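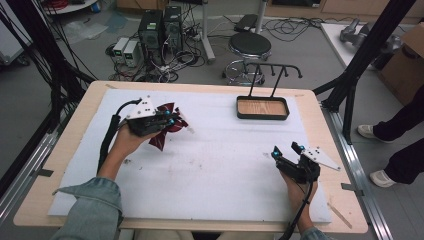

Tretlow hand-held gripper trial

README for the comparison recordings, second revision (December)

What this is

Recordings and notes from trying two hand-held grippers, Tretlow and Soltov, as a way to collect two-handed demonstrations without driving an arm. Both vendors say a person can hold the grippers, do the task, and hand the result to a robot. We wanted to see how much of that holds up on an ordinary table with ordinary objects. Some of it does.

Contents

803 recordings in total. Tretlow has more than half of them, so don't compare raw success counts between the two. Use the rates in summary.csv, and read the notes column before you quote one.

Folders:
tretlow/ – both hands, wired
soltov/ – both hands, wired
rejected/ – 17 recordings with broken tracking, kept on purpose
notes/ – operator remarks, unedited

Tasks

Pick up a soft item and hang it on a small rack. Move a soft item from one hand to the other. Put a rigid block in a tray. The block task is too easy to separate the grippers and we would drop it next time.

Operators

Kamil Trnka and Mesfin Tefera. Two people is a small sample, and both had used the Tretlow before. Mesfin thinks this explains most of its lead on the hanging task. Kamil disagrees; his reply is in notes/.

Known problems

Marker tracking fails when one hand passes over the other. The loss is short but it lands in the middle of the handover, the part you would want to learn from. The Tretlow software fills the gap by interpolation and does not flag it. We turned that off after the first 35 recordings. Treat those as suspect.

Cables pull on the wrist. Operators adapt to it, and the adaptation ends up in the data. An arm has no reason to copy it.

Finger opening is logged, grip force is not. On crumpled cloth the opening value tells you very little.

Does it transfer?

Not shown. We replayed 200 trajectories on one arm with the Mamo controller. Block placements mostly worked. Hanging mostly did not, and we can't yet say whether the demonstrations, the controller or our calibration is to blame. Please don't cite this set as evidence that hand-held collection replaces teleoperation.

Loading

Files open with the Furkar reader. Timestamps are in seconds – the older reader assumes milliseconds and will not warn you.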